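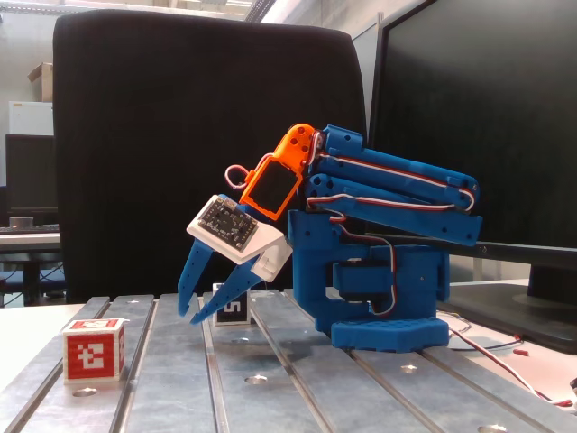
Felta table and cubes

May 5, 2023
By Viola Vitale

Notes for anyone using the slotted aluminum table and the marker cubes. Print sheets and the size list are in the cubes folder.

The red cube has a red-and-white pattern on its faces, the white cube a black-and-white one. Edges are 48 mm on both. Print at 100 percent and measure a face before you cut. 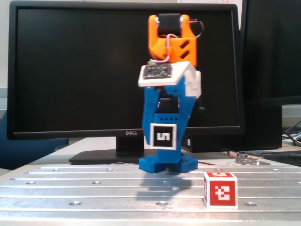 Siv Hägglund asked for a matte version of the red sheet, and it is now in the folder as red_v2. The old one stays for anyone who has already cut theirs.

Set cubes flat across the ridges – a corner down in a groove will tilt the face a little. Wipe the table along the slots with a dry cloth.

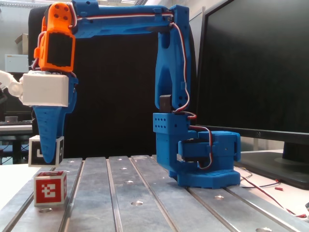
Dust collects in the grooves all the same, so brush them out every 14 days. Measure cube positions from the front left corner of the table, in millimeters, and write them in positions.txt.
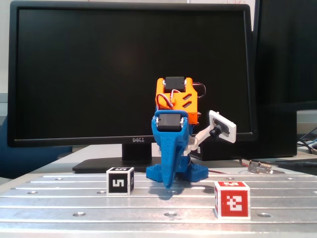
Known problems

Red sheets printed before March run slightly pink. Glue lifts at the corners after a while.

Comments

Devendra Rajput: Double-sided tape held better than glue for me. Which paper weight are you using?

Torbjørn Söderlund: Is there a sheet with crop marks? I keep cutting into the border.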